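Share this chapter
Shares 97 | Comments 3

Chapter 14
Soft Things: Teaching a Gripper to Handle Cloth

By this point in the course your group has picked up blocks, cups and a tennis ball. Those objects keep their shape when you touch them. Cloth doesn't. A shirt can lie a hundred different ways on the same bed, and each way gives the fingers a different edge to grab.

The class project at Stonmont runs over one term and is named Hatstead, after the street where the first group did its recording. Students use a hand-held gripper at home and record themselves doing ordinary chores. The recordings are pooled, and in Chapter 15 you will use them to train a small arm. Last year's pool came to 2,185 recordings, roughly a third of them cloth.

Before you record, look at the surface you are working on. A plain sheet is easy. A patterned cover is harder for the software, as it has to tell a printed shape from a real object, and the gripper's own shadow can fall across both.
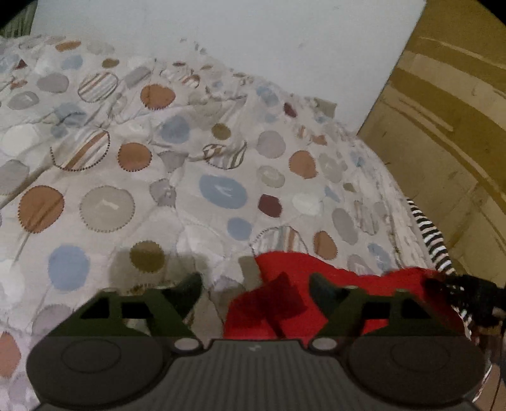
14.1 Finding an edge

Look at the red cloth near the right finger. Its top edge is uneven, and part of it is folded into a darker, rumpled patch. A fold like this gives the fingers something to close on. Flat cloth often needs to be pinched up first.

Work through these steps with your partner:

1. Open the fingers wide before you reach in.
2. Choose a fold or a raised edge and say which one out loud.
3. Close slowly, lift a hand's width, and hold.
4. Put the cloth down and start again from a new position.

Each student should record 60 lifts - failed ones count, so keep them. Write up your results in the Jallow log sheet at the back of the book.

Comments

gokce_fan: Is the Gökçe gripper okay for this or are the fingers too short?

rm12b: We used it and it was fine on towels. Socks were a pain.

tealab: Step 2 felt silly but it did help my partner.

Last updated: February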